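Kitchen Tips: Loading a Dish Rack, by Way of a Robot Study
By Huw Voyle
19 December 2021

We use cookies to remember your settings. Accept | Manage

The Kament group in Etville has been training a robot hand to put plates in a sink rack. Their method is simple: a person steers the arm through the task, the attempt is recorded, and the software learns from the recordings. They collected 1,000 attempts and kept 900. The rest were thrown out for bad grips.

A few of their findings work for people too.

Hold a plate by its upper edge and lower it upright. Plates held flat and turned at the last second hit the wires more often.

Load from the back of the rack forward. Your hand never has to pass over a plate that is already standing.

Leave an empty slot between deep plates. Shallow ones can go side by side.

Let go only after the bottom edge touches the wires. The early version of the software let go too soon, and 16 of its first 20 plates tipped over. Adding a short pause before release fixed most of that.

Bowls are next, starting in January.
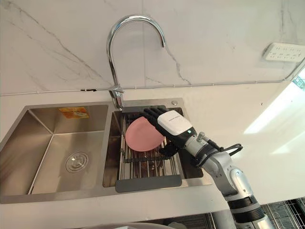 Glasses will have to wait until the grip is gentler. For now, stand yours upside down along the side of the rack and put them in last.

Contact | Copyright 2021 | Back to top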